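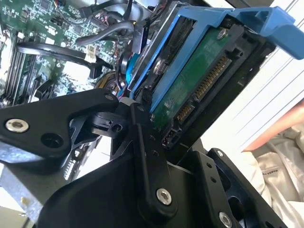
Annelore Sperling

Avari Teardown Station
Student Robotics Equipment, Wondiden Technical College

Equipment number: 1803
Category: Manipulation, supervised use
Status: Available to enrolled students and registered project teams
Location: Robotics Teaching Laboratory, window side

Overview

The Avari Teardown Station is a bench-mounted robot arm with a two-finger gripper and a small wrist camera, supplied with a set of retired desktop computers for students to take apart and rebuild. It supports the second-year course Robots in Repair and Recycling and is the standard platform for the college's annual Lanlow Challenge. Student clubs may reserve it outside class hours.

The central task is the removal and return of a 3.5-inch hard disk drive. The drive sits in a blue plastic caddy inside the drive bay of an open desktop case, with its green circuit board exposed to the wrist camera and the power and data connectors along the board's edge. Teams bring the gripper into the bay, take hold of the caddy, withdraw it, place it on the bench mat and return it to the same bay. The task looks simple on paper. In a case that still has its motherboard and its cables in place, the approach path is narrow, and most first attempts stop short of the caddy.

What the station includes

Robot arm, bench mount and control box
Two-finger gripper, black, with linkage fingers and perforated mounting plate
Wrist camera with fixed focus and short cable
Teaching pendant and wired stop button
Workstation with the Sotelo control software, student edition
Rubber bench mat with marked placement area
Desktop computer cases, opened, with motherboard and drive bay fitted
Spare hard disk drives and spare caddies
Hand tools, in the drawer under the workstation

Screwdriver bits are kept at the issue desk and must be signed for separately. Grounding straps hang beside the workstation and are to be worn whenever a case is handled.

Specifications

Reach from base to wrist: 617 mm
Gripper type: parallel two-finger, electric
Gripper finish: matte black
Camera position: at the wrist, looking along the fingers
Control: pendant, recorded motion or Sotelo script
Recording: camera video, joint positions, gripper opening
Power: standard wall outlet, dedicated circuit
Reserved session length: 40 minutes, including setup

The reach figure is measured with the gripper removed. Teams planning a path into the rear of a case should measure again with their own fingertips fitted, as several of the printed fingertip designs in the student library add length.

The gripper

The gripper was assembled in the college workshop by an earlier project group under the direction of Lachlan Mudgway, laboratory supervisor. Its links are joined at visible pivots and held with ordinary countersunk screws, and the plates carry rows of holes so that fingertips and small brackets can be moved without drilling. Students are expected to understand the mechanism before they operate it. A short check sheet is completed at the start of each session: all screws seated, both fingers moving freely, camera bracket tight, no cable rubbing at the hinge.

Any screw found loose is to be tightened by hand and reported on the sheet. Thread-locking compound is not to be applied by students. A gripper that binds or makes noise at the joint must be taken out of use until Mr. Mudgway has inspected it.

The camera sits close to the work and turns with the wrist. The view therefore tilts as the arm tilts, and a drive bay that is square to the bench may appear on the monitor at a steep angle. New operators tend to correct for this by turning the wrist, which then moves the fingers out of line with the caddy. Course instructors recommend practicing with the drive bay alone, out of the case, until the operator can judge direction from the rails of the caddy and no longer from the edge of the screen.

Use in the course

Robots in Repair and Recycling is taught by Dr. Mwende Ondieki. Students work in pairs, one at the controls and one at the case. The pairing changes halfway through the term. The following exercises are carried out on the station:

Exercise 1. Inspection. The arm is moved by pendant to several viewing positions above the open case. Students identify the motherboard, memory slots, drive bay, and the power and data connectors, and save a still of each. No contact is made with the case.

Exercise 2. Approach. The gripper is brought to the caddy handle and stopped before contact. Cables loop across the motherboard in all of the teaching cases, and the path must clear them. A path that pulls on a cable is recorded as a failed attempt and repeated from the starting position.

Exercise 3. Grasp and release. The gripper closes on the caddy, holds, and opens again. Gripping force is raised in small steps from the lowest setting. Pressure on the drive's circuit board is not permitted at any stage.

Exercise 4. Removal. The caddy is withdrawn along its rails and placed on the mat. The partner at the case may steady the chassis or the drive by hand with the arm in slow mode.

Exercise 5. Return. The caddy is aligned and pushed home. This exercise carries the greatest share of the practical grade. Pairs should allow two sessions for it.

Exercise 6. Scripted run. The full sequence is repeated from a Sotelo script with no pendant input. Pairs submit the script, the recording and a two-page report describing at least one failure.

Reports that describe only successful runs are returned for revision. Dr. Ondieki asks that failed recordings be kept in the pair's folder until grades have been posted.

Lanlow Challenge

The Lanlow Challenge is held each June and is open to teams of up to four students. Teams compete on this station with a case they have not seen before the day of the event. Points are awarded for removing the caddy, placing it inside the marked area and returning it fully to the bay. Deductions apply for contact with the motherboard, for a dropped drive and for any use of the stop button by the referee.

The highest score recorded to date is 562 points, set by the team captained by Jiahui Dai with fingertips of the team's own design. The fingertip files have been donated to the student library and may be printed by any registered team. The accompanying notes explain the choice of rubber facing and are worth reading before a new design is begun.

Teams may bring their own fingertips, brackets and scripts. They may not bring their own arm, camera or control box. Modified caddies are not allowed, and tape or paint may not be added to the caddy or the drive to help the camera.

Supervision and safety

All users must complete the station briefing before their first reservation. The briefing is given by the laboratory supervisor and ends with a short practical check. It remains valid for the academic year.

Slow mode is required whenever a person is within reach of the arm. Full speed is permitted only in Exercise 6, with both partners behind the floor line. The stop button is held by the partner who is not operating.

Hair is to be tied back and lanyards removed. Long sleeves may be worn if they are close-fitting at the cuff.

Cases are disconnected from power before they reach the bench and must remain so. Power supplies are not to be opened. The sheet-metal edges of the older cases can be sharp – gloves are in the top drawer. Drives supplied with the station have been erased by the college computing office and hold no user data. Students must not bring in drives of their own for teardown.

Reservations

Reservations are made through the laboratory desk or by message to Leidy Salazar, equipment coordinator. Course pairs have priority during term. Clubs and challenge teams may book any session left open, up to two per week. A session not claimed within ten minutes of its start is released.

The station may not be moved or borrowed. Cases, caddies and drives may be taken to a study room in the same building for fit checks and measurement, and must be signed back in the same day. Lost caddies are charged to the team.

Before leaving, users are asked to:

Return the arm to the parked position and switch off the control box
Refit the drive in its caddy and the caddy in its bay
Coil the camera cable loosely, without bending it at the connector
Copy recordings to the project folder and clear the workstation desktop
Complete and sign the check sheet

Known issues

The data connector on some of the older drives is worn. These drives carry a paper tag and should be used for Exercises 1 to 4 only.

Bright daylight from the windows can wash out one side of the camera picture. Users may adjust the blinds, and the exposure setting in Sotelo should be locked once the blinds are set.

The pendant occasionally loses its language setting after a restart. Select English from the second menu and continue; no report is needed.

Documents available at the laboratory desk

Station briefing notes
Gripper assembly drawing and parts list
Exercise sheets 1 to 6
Lanlow Challenge rules
Student fingertip library, index of designs

Page reviewed 31 March 2019. Corrections should be sent to Annelore Sperling, Teaching Equipment Office, with the equipment number in the subject line.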